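Last revised February 12, 2026

# Restocking a Self-Serve Coffee Station

This procedure applies to a counter station with one brewer, one hot water tap and a condiment area. Complete it before opening and again after the midday rush.

## Before you start

- Wash your hands and dry them with a paper towel.
- Lock the brewer keypad.
- Bring the stock bin from the back room. It should hold cups, lids, sugar, stirrers, straws and napkins.

## Cups and lids

1. Remove the remaining cups from the dispenser.
2. Load new cups from the bottom of the tube. Do not exceed 50 per tube.
3. Put the older cups back last, so they are used first.
4. Match each lid stack to the cup size next to it. Ziline and Pelkonen lids are not interchangeable, even where the printed size is the same.

## Milk and sugar

Check the milk thermometer. If it reads above 40 °F, discard the milk and log the reading. Fill sugar caddies to 2 inches below the rim. Overfilled caddies tear the packets.

## Drip tray

Lift the tray level, empty it, and rinse it with hot water. Descaling is a separate job and is done every 6 weeks. The October change to the Ramico filter did not alter that interval.

## Stirrers and straws

Stand them upright in a clean paper cup. Handle them near the lower end where possible, and spread them so that single pieces can be pulled out. Replace the cup daily. Do not top up a cup that has been out overnight.
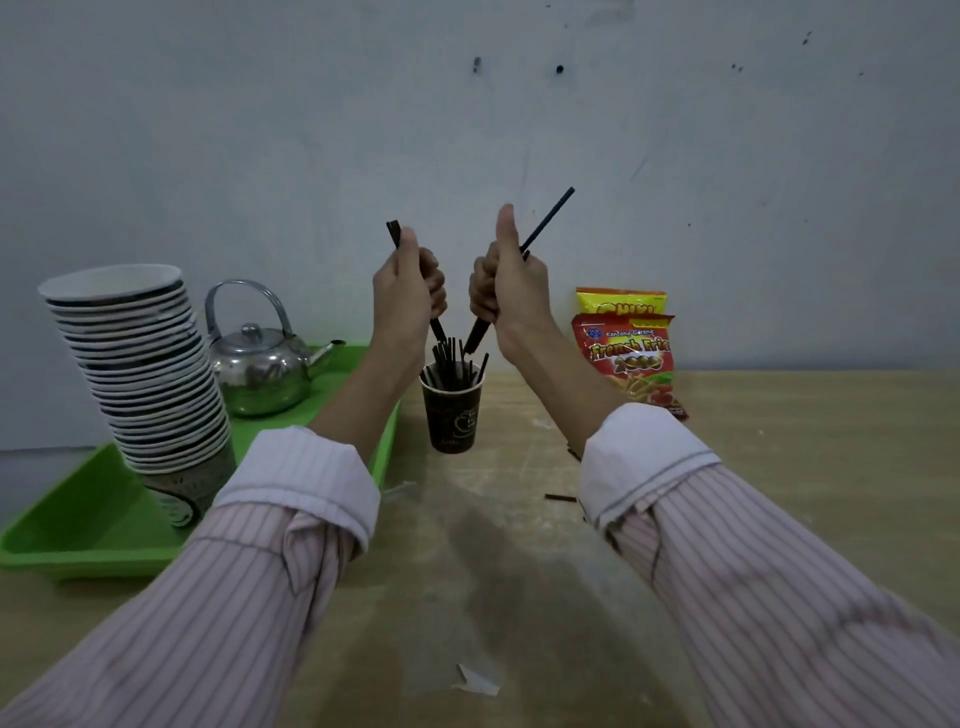
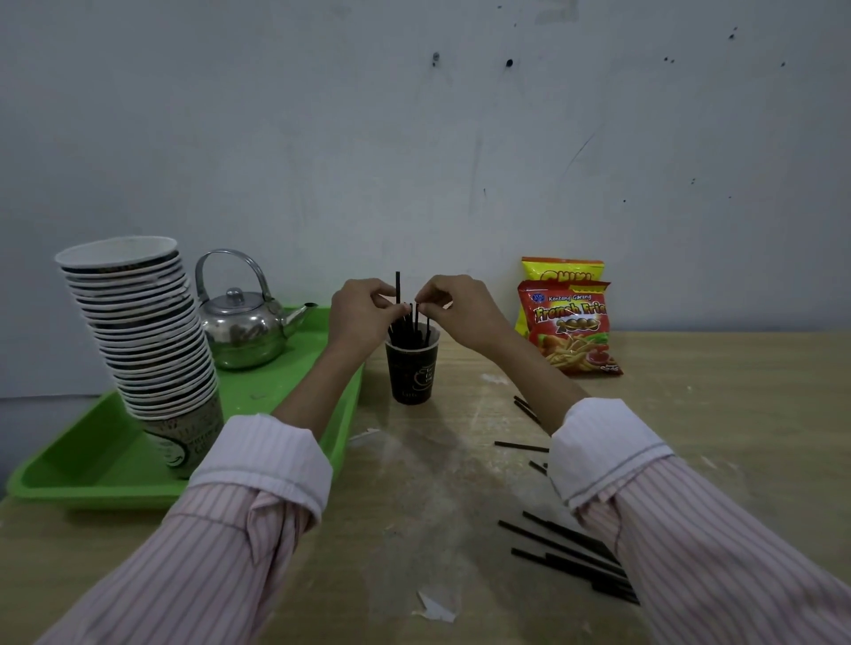

*Both views: dark paper cup on a light wooden table.*

## Closing the log

Enter the time, the milk reading and your initials. Report shortages to Ilse Voß before placing an order. Unlock the keypad and run one test cup of hot water.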